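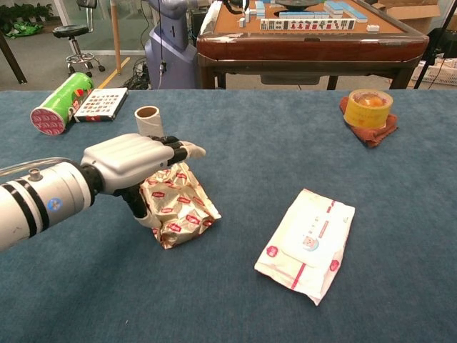

Clearing the Odds and Ends Table

Filed under: Around the House, Storage, Small Jobs

Every house has a surface where things get put down and stay. Ours is the big table in the games room. This page covers the things that collect there most often and what I do with each. Set aside an hour and have a trash bag and one empty box ready before you start.

Foil bags

Decide first whether the bag is worth keeping closed. If there is food in it, press the air out from the bottom up, fold the top over twice and clip it. A clothespin works as well as a bag clip. Crinkled foil doesn't hold a fold for long, so the clip matters more than the fold.

Don't put foil bags in with the paper recycling. Most of them are foil bonded to plastic and our town won't take them. An empty one can be cut open, wiped and used to line the bottom of a drawer where you keep oil cans or paint tins.

Cardboard tubes

Keep the stiff ones and throw out the soft ones. I use them for three jobs.

Extension cords: fold the cord back and forth in lengths a little longer than the tube and slide it in. Write the cord length on the outside.

Gift wrap: slit a tube lengthwise and snap it over the roll so the paper doesn't unwind.

Seedlings: cut a tube into short rings and stand them in a tray. The rings go in the ground with the plant.

Stored upright in a box, tubes take up hardly any room. Stored loose on a shelf they roll off.

Round canisters

A canister on its side will roll sooner or later. Stand it up or put it in a box. Once empty, a snack or tea canister with a good lid is useful for knitting needles, paintbrushes or long matches. Wipe the inside with a barely damp cloth and leave the lid off overnight. If it still smells, put a spoonful of baking soda in, shake it and leave it another day. Anel Fourie wrote in to say she uses crumpled newspaper in place of the baking soda. I tried it in July and it works, though it takes longer.

Small flat boxes

Card decks, tile sets and the like come in boxes that split at the corners. Tape the corners on the inside before they go. If the box has already split, a wide rubber band around the middle is enough. Cards last longer in the box than out of it, so put them back before you put anything else away.

Wet wipes

Wipes dry out when the flap isn't pressed down all the way around. Run a thumb along the whole edge after each use. The sticky flaps pick up lint and stop sealing, and when that happens I put the pack in a zipper bag. Store the pack upside down, flap to the table. The liquid settles toward the opening and the top wipe stays damp.

A pack that has dried out can be brought back with a little cooled boiled water poured in through the flap. Use those for shoes and counters, not for skin.

Don't use wipes on a felt-type game table. They leave a mark as they dry, and some have lotion in them. A soft brush and a lint roller are all it needs. The wooden rim can have a dry cloth.

Packing tape

Fold the end of the tape under itself before you set the roll down, or stick a toothpick across it. Either one saves picking at it with a fingernail.

Lay a cloth under the roll if you keep it on carpet or fabric. The sides of a roll are slightly sticky and will gather every bit of fluff in the room. An old dish towel folded in four is fine. If fluff has already got onto the sides, rub them with a little cornstarch and brush it off.

Old tape that splits into strips has usually got cold. Leave the roll in a warm room for a day and pull slowly.

Carpeted tabletops

If your table has a carpet-type covering, vacuum it with the upholstery tool, one direction and then across. Crumbs from snack bags go down into the pile and don't come up with a cloth. For sticky spots left by tape, dab with rubbing alcohol on a white rag after testing a corner. Anselmo Urquijo uses the flat edge of an old loyalty card to lift the residue first, and I have started doing the same.

Do the vacuuming last, once everything has a place to go.

Updated 13 November 2025

This site uses cookies to remember your settings. By continuing to browse you accept our cookie policy.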